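Lader 338 Deposition Exhibit Kit

Home > Litigation Supplies > Exhibits and Binders > Lader 338

Item no. 338
Maker: Lader
Sold by: Guner Legal Supply
Usually ships the next business day
Page updated 2020-01-31

Overview

The Lader 338 is a boxed kit for marking and organizing paper exhibits at depositions, arbitrations and short trials. It holds what one attorney or paralegal needs for a single matter. The labels, tabs and log sheets all use the same numbering, so an exhibit marked at a deposition can keep its number through to the hearing binder.

The kit replaces the older Lader set with loose label rolls. Labels now come on flat sheets that fit in the front pocket of the binder. The glue is the same as before and is meant to be permanent. If you need to move a label after it has been placed, order the removable labels listed under Related Items.

What's in the box

100 exhibit labels, numbered in order, with blank lines for case name, witness and date
2 D-ring binders, letter size, black, with clear spine sleeves
Numbered side tabs to match the labels
2 pads of exhibit log sheets, three-hole punched
One sheet of blank labels for corrections
Spine inserts, printable on a laser printer

A court reporter's stamp is not included. Pens are not included either. We suggest a fine-point permanent marker for the labels, as gel ink can smear on the coated surface.

Label colors

Yellow (plaintiff)
Blue (defendant)
White (joint or neutral)

One color per kit. Colors cannot be mixed within a box, but you can order single sheets in another color. Some courts have their own rules on label color and on letters versus numbers. Check the local rules or call the clerk before you order for a trial.

Log sheets

Each log sheet has columns for exhibit number, description, Bates range, witness, offered, objection, and admitted. The objection column was made wider in September after requests from customers. It now has room for a short note on the ground and the ruling. A fillable copy of the sheet is available by e-mail if your office keeps its log on a computer.

Using the kit on multi-party cases

Labels run in one series. If the parties in your case have agreed to number straight through across all depositions, assign one person to keep the master log and pull labels from one box. If each side is numbering separately, order one kit per side in different colors. For custom prefixes, such as a party name or initials ahead of the number, fill in the custom order form and allow extra time. Custom kits cannot be returned.

Customer comments

"We switched to the 338 for our premises liability cases. The tabs hold up. I would like a thicker binder as an option." Rakiya Uzor, paralegal

"Good labels, plain box. The spine sleeves are a little tight the first time you slide the insert in." Maarten De Bruijn, Valtard Law Group

"Used it for a three-day arbitration and had everything I needed except a hole punch." Mitra Abbasi
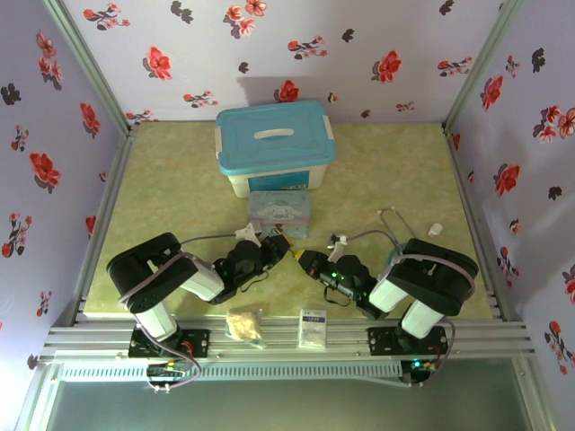
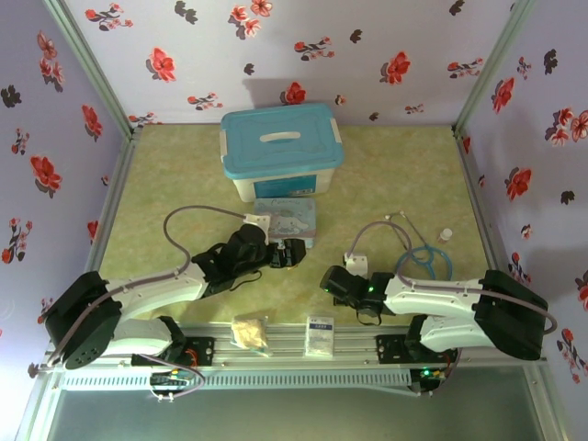
Related Items

Lader removable exhibit labels
Lader heavy-duty binder, wide spine
Kazemi trial box with lid, letter or legal
Kazemi index tabs, A to Z
Deposition transcript covers, clear front

Ordering and returns

Add the kit to your cart and choose a label color at checkout. Firms with an account can order by purchase order. Unopened kits may be returned for a full refund. Opened kits can be exchanged if anything is missing or misprinted. Please keep the packing slip.

For account questions, contact Sarla Ahuja in customer service. For custom prefixes and large orders, contact Uzma Rizvi in the print department.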